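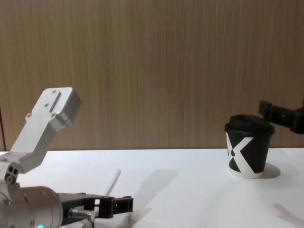 white top against the wood panel, coffee cup for scale

Break room wall and table – seal the joint or leave it??

pinfeather_48
Ok quick one, typing on my lunch. We're redoing the coffee corner at work and I'm stuck on where the table meets the wall. White top, light brown wood-grain panel behind, grain runs up and down. Pic at the top. I want to run a bead of clear silicone along the back. Boss says leave it, table might move in May. Paper cups get knocked over in here daily. Thoughts?

Rullberg_Ray
Don't silicone a table you plan to move. You'll be picking it off the panel with a fingernail for a week.

mosskettle
Seal it. Coffee goes down the back, panel edge drinks it up, swells, done. Saw it at my last job, had to replace the whole bottom 20 inches.

Rullberg_Ray
depends what the panel is. OP what is it? Real veneer or printed?

pinfeather_48
No idea, was here when we moved in. Feels smooth. Landlord just calls it "the paneling"

mosskettle
So treat it like it's printed and hates water. Seal.

Serpil Demirtaş
I fit out small offices, so my two cents. Neither. Get a stick-on upstand strip, the low kind, put it on the table NOT the wall. Moves with the table. Ours come from Górecki, 30 a length, white or clear. Wipe the top with alcohol first, press, leave overnight. Clear looks better with vertical grain imo, a white strip makes a hard band right where your eye goes.

pinfeather_48
oh nice, didn't know that was a thing. Does it peel off ok later?

Serpil Demirtaş
Hair dryer and patience. On a white top yes. Wouldn't put it on the panel, can lift the finish.

Kestov
Disagree on clear. Clear goes yellow. I had a clear one next to a white counter and after one summer it looked like an old shower door. Go white, match the top, forget it.

mosskettle
^ cheap clear goes yellow, decent stuff doesn't. Still think a bead of silicone does the job for the price of lunch

Rullberg_Ray
and still think he'll regret it when the table moves. we can do this all day lol

tabletop_tilda
Am I the only one more worried about the white top? Coffee rings. We have a white one in our kitchen and cup bottoms leave marks if you dont wipe same day. Baking soda paste gets most of it. Dont use the scrubby side of the sponge, it dulls the spot and then that spot stains worse.

pinfeather_48
Yeah rings are already a fight. People set down a cup and wander off. Thought about a tray

tabletop_tilda
Tray works if it's big. Small one and everybody parks the cup next to it. Cork bottom so it doesnt slide.

Kestov
Or lids. We buy sleeves of 100, cup and lid together, spills went way down. Rings too.

mosskettle
More trash though. Real mugs.

Kestov
Who's washing the mugs

mosskettle
whoever drank from it

Kestov
lol ok. must be a nice office

Rullberg_Ray
Back to the panel. Look nice as is, wouldnt hang anything on it. If you do put a shelf up find the studs, don't trust anchors in just paneling.

pinfeather_48
No shelf planned, boss wants a Zutudov calender up there but that's one nail. Ok so going with the strip, leaning clear, sorry Kestov. Ordering two lengths tonight. Will measure first this time – last thing I ordered for in here came up short.

Serpil Demirtaş
Cut it with a fine tooth saw, not scissors. Scissors crush the lip. And do the cut end toward the corner where it doesn't show

Kestov
see you back here when its yellow

pinfeather_48
Deal. Does it need the full 48 hrs before it gets wet or is overnight really enough? Package pic online says 48

Serpil Demirtaş
Overnight has been fine for me, but if the package says 48 do 48. Put a sign up or someone will lean on it.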